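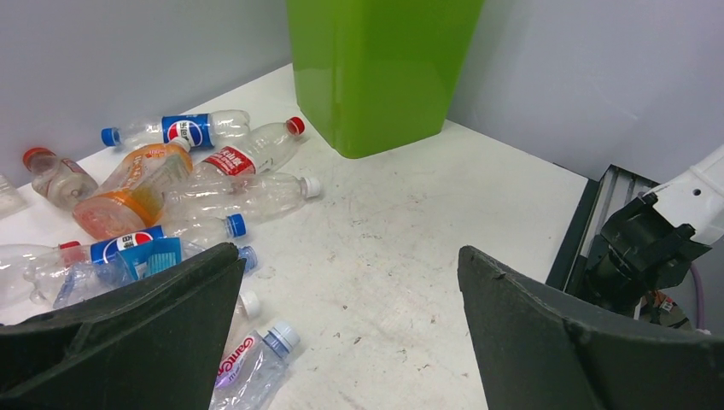

Pfandsystem

Als Pfandsystem bezeichnet man eine Regelung, bei der beim Kauf eines Getränks ein kleiner Betrag für die Verpackung hinterlegt und bei der Rückgabe wieder ausgezahlt wird. Der Gedanke ist alt und eigentlich recht gemütlich: Schon als man Limonade noch beim Händler um die Ecke holte, brachte man die leeren Flaschen eben wieder mit - und die Kinder durften das Pfandgeld nicht selten behalten.

Heute unterscheidet man Mehrwegflaschen, die gereinigt und neu befüllt werden, von Einwegflaschen, deren Material man einschmilzt. In Deutschland beträgt das Pfand auf Einwegflaschen in der Regel 25 Cent.

Mehrweg am Ort

In der kleinen Gemeinde Grenness führte der Getränkehändler Jhun Dela Peña eine eigene Leihflasche ein, die Tudarance, die bis zu 50 Umläufe übersteht. Zum Start im Mai gab er 800 Stück aus, und bis heute nimmt er sie in seinen 2 Läden gern auch ohne Kassenbon zurück.

Siehe auch: Mehrwegquote, Leergut, Flaschenpost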